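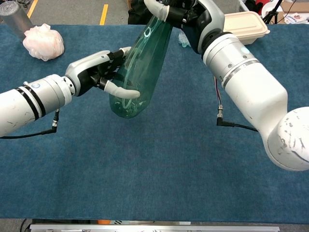
Wunbridge College, Department of Engineering Technology
Introduction to Automation, Unit 4 handout
Can machines do chores yet?
Instructor: Usman Kiani
5 December 2024

Read this before the lab. You will need section 3 for the written work.

1. What counts as a chore

In this unit a chore is a short job with ordinary objects that an adult can do without training. Clearing a table is a chore. So is sorting recycling, folding towels, loading a dishwasher, or sweeping up around a drill press. A chore has a clear end state, but the starting state is different every time. The towels are in a different heap. The cups are in different places.

Factory automation mostly deals with the opposite case. A bottling line handles bottles very quickly and very well. The bottles are all the same, they arrive upright, and they arrive at a known spot. Guide rails hold them there. A large part of the engineering in a bottling line is spent on keeping the bottles from ever being anywhere unexpected.

Take the same bottle, empty it, and leave it on a table with other trash. It may be lying down. It may be dented. The cap may be on or off. Now the machine has to find it, decide how to pick it up, and decide what to do with it. A person does all of this without thinking. For a machine each step is a separate problem, and a mistake in one step carries into the next.

2. Three levels of "can do"

When a company or a lab says its robot can do a chore, find out which of these is meant.

Level A: The robot has done it. There is at least one run in which the job was completed. A person may have been steering the robot by remote control for all or part of it.

Level B: The robot does it on its own, in one place, with objects it has practiced on. The success rate is known and written down.

Level C: The robot does it on its own in places it has not seen before, with objects it has not seen before, often enough that a customer would pay for it.

Most of what you see in short videos is Level A or Level B. A robot vacuum is Level C for vacuuming open floor. It is not Level C for vacuuming a floor with socks on it. When you write about a machine, name the level and name the conditions.

3. Worked case: clearing takeout trash from a table

The job: two robot arms with fingered hands face a table covered in blue fabric. Between them they hold up a green plastic bottle; on the table are a balled-up pink plastic bag, a beige takeout box with a lid, and a tall clear container. We will follow the bottle, then look at the other items.

Finding the bottle. Clear plastic is hard for many depth sensors. Light passes through it or bounces off at odd angles, so the sensor may report the table underneath. Green-tinted plastic still lets the color of the table show through. Color cameras and trained image models help a lot here, but a transparent object remains a standard hard case.

Picking it up. An empty bottle weighs very little and has thin walls. Grip too lightly and it slides. Grip too hard and it buckles, and the shape the robot planned for is gone. Human fingertips feel small slips and correct for them. Many robot hands have no sense of touch at the fingertip, or have a rough one, and depend on motor current and camera images instead.

Using two hands. In our case one hand holds the bottle near the neck and the other has a finger curled around the lower middle. With both hands on one object, the arms are linked through it. If one arm moves 4 millimeters further than planned and the other does not follow, the bottle is pulled or squeezed. People handle this by keeping their arms a little loose. Robots do it with compliance control, which lets an arm give way slightly when it is pushed. You met this in Unit 3.

Seeing past the hand. A hand wrapped around a bottle's cap blocks the view of the cap from most angles. If the next step is to unscrew it, the camera may have nothing useful to look at. The usual fixes are a second camera on the wrist, touch sensing, or a learned guess based on many earlier tries.

The other items. A crumpled bag has no fixed shape. There is no model of it to match against, and it changes when touched. A lidded box raises another question: is anything in it? A person lifts it and knows at once from the weight. The machine can estimate weight from the load on its arm, but someone has to have built that check into the job.

Deciding what goes where. Sorting rules change from town to town. One place wants caps on, another wants them off. This part is easy to program once the rule is known and the object has been recognized. It is the one step where the machine may well beat a tired person.

4. Numbers

Success rates multiply. Suppose a robot completes a single pick-and-place 96 percent of the time. That sounds good. If clearing a table takes 4 picks, and each one is independent, the chance of clearing it without an error is 0.96 to the fourth power, or a little under 85 percent. Stretch the job to a full kitchen and the figure drops fast. Work out for yourself how many picks it takes before the robot is more likely to fail somewhere than not.

Errors do not all cost the same. A dropped bottle can be picked up again. A dropped glass cannot. For this reason recovery matters as much as the first-try rate. A robot that notices the drop and tries again may finish nearly every job, slowly. A robot that does not notice will carry on placing nothing into the bin.

The practice data for the class exercise is a log of 2,652 attempts at single-object picks. Roughly 2,000 of them are with rigid objects and the rest are with bags, cloths, and film. Do not average the two groups together. Report them separately, and say what counted as a success before you give any rate.

5. Household and shop floor compared

The shop floor is easier in several ways. Lighting is steady. Walkways are marked. Workers can be trained to stay clear, and a failed cycle can be handled by whoever is running the cell. Tasks repeat often enough to pay for a custom fixture.

The home is harder. There are children, pets, stairs, and rugs. The owner is not a technician. The machine has to be quiet and fairly cheap, and it has to fit through a door.

Some shop-floor work looks a lot like housework, though. Clearing a bench at the end of a shift is one such job. Breaking down packaging is another. The two small firms we will discuss in class, Zivell and Walczak, both started with this kind of work. Zivell built a cell for sorting returned packaging and kept a person at the end of the belt. Walczak tried to do without the person and went back to having one in February. Compare their reasons. The notes on both are in the course folder, along with the spec sheet for the Gomix bin unit.

6. Written work

Choose one chore you did this week. Write two pages.

Break it into steps small enough that each could fail separately. Mark the step you think is hardest for a machine and explain why, using at least one idea from section 3. State which level in section 2 you believe current machines have reached for this chore, and under what conditions. If you rely on a video, say whether the speed was changed and whether anyone was steering, or say that you could not tell.

Do not pick vacuuming. Hand in on paper at the start of the Unit 5 lecture.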